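Fornden lending shelf: questions on cleaning and storing toys

Applies to all sets borrowed from the Fornden and Skarberg branches. Last revised 2 October 2022.

## Can rope toys and blocks go back in the same bin?

Yes, if both are fully dry. Use the shallow bins marked "mixed." The deep bins are for blocks only.

## How do I clean a rope toy?

Hand wash in water no warmer than 30 °C with a small amount of unscented dish soap. Squeeze the full length between two towels. Do not wring; the strands separate along the twist and do not settle back. Dry flat, away from radiators.

## How do I clean painted blocks?

Wipe with a damp cloth, then a dry one. Do not soak. Alcohol wipes dull the paint and are not accepted as cleaning.

## How should a rope be stored?

In a loose loop, laid over or beside the blocks. Tight knots leave a permanent kink. Ropes longer than 50 cm get a bin to themselves at Skarberg, where the shelves are narrower.

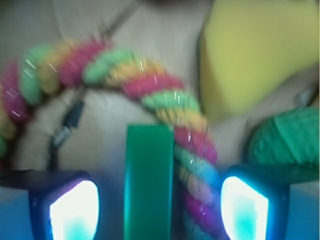 *Multicolored twisted rope, looped, with a green block.*

## The colors on the rope have run. Is it still usable?

Check by pressing a white cloth against the damp rope. If color transfers, wash separately and repeat the test. After 3 washes with visible transfer, put the rope in the repair box with a note.

## Are the pieces sorted by color?

No. Sets are sorted by the label on the bag, which is either Cullinane (blocks and boards) or Gindima (ropes, rings and soft pieces). A mixed bin carries both labels.

## What counts as damage?

- Frayed ends longer than 2 cm
- Chipped paint that exposes a rough edge
- Any odor remaining after washing

Faded color and flattened strands are normal wear. No charge applies.

## Can I trim a frayed end myself?

Please don't. Trimming loosens the binding at the tip. Return the rope as it is and mark the slip "fray."

## When is the next full check of the bins?

November. Returns stay open at both branches during the check, but mixed bins cannot be reserved.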